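Consejos para limpiar las paredes pintadas
Nawal Tazi, 2019-03-19

Antes de mojar la pared, pase un paño seco de arriba hacia abajo. Después prepare agua tibia con pocas gotas de jabón neutro y pruebe primero en un rincón escondido. En la pintura mate no conviene frotar fuerte, queda un brillo feo. Para las rayas oscuras yo uso goma blanca de borrar, con mucha paciencia. Aclare con agua limpia y deje secar con la ventana abierta.

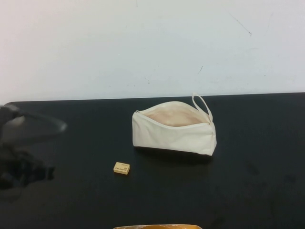
Pared blanca con una raya fina y pequeñas manchas, detrás de una mesa negra.

Si la marca no sale, espere un día y repita.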